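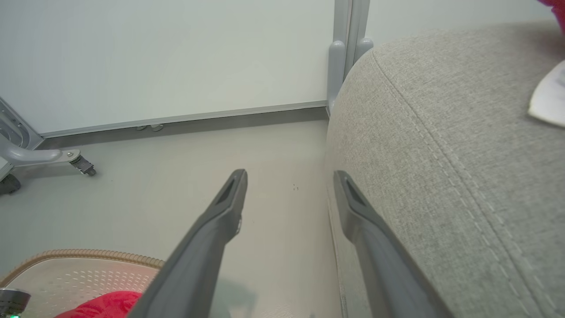

I've had the Skitby fingers on both arms since January, and this week I finally got to compare them with the Mussa set. Skitby's are the long, hard ones with the tapered tips. Mussa's are softer and shorter, and they cost more than I'd like.

The job was soft stuff: picking up clothing and moving it somewhere else. I gave each set 5 tries on three kinds of cloth, same arms, same controller, same grip force to start with.
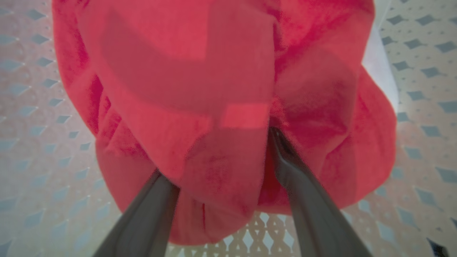

Thick cloth is easy for either set. You close on a fold and there's enough material between the fingers that a few millimeters of error don't matter. Thin T-shirt cotton was worse. The Skitby tips kept closing on air until I lowered the approach height by 3 millimeters, and after that they did fine. The Mussa pair got it more often with no changes, but it also dragged the cloth sideways before it lifted. 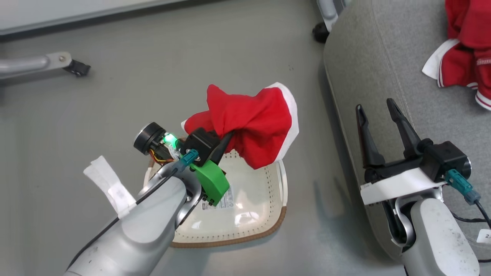 Left arm with the Santa hat, over the seat cushion.

I also swapped controllers halfway through. The Cusader box is the one I know, and Ademir Sales lent me his Porkness to try. The Porkness feels quicker when you're jogging the arm by hand, but its force readings jump around at low grip. I ended up averaging 6 samples, and that helped. The Cusader is slower — and I trust its numbers more. 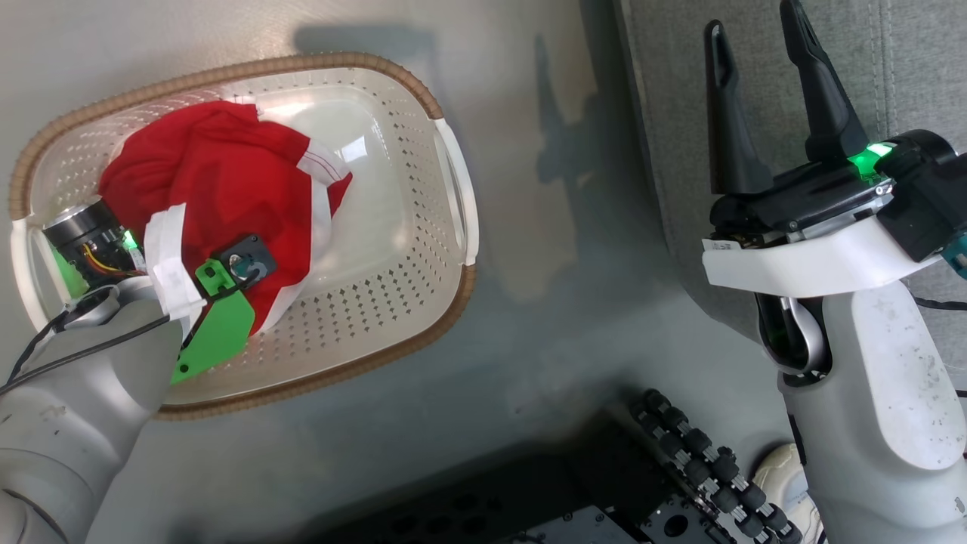
Wrist cameras were the other thing I wanted to sort out. Close to the cloth they give you very little to go on, all one color and no edges. The head view does better with a job like the laundry basket, where the tan rim and the white stripe on the red garment both show up clearly. I'm going to use the head camera for the approach and switch to the wrist for the last bit.

For now the Skitby fingers stay on. Next I want to log 3,000 grasps with them and see how the tips wear.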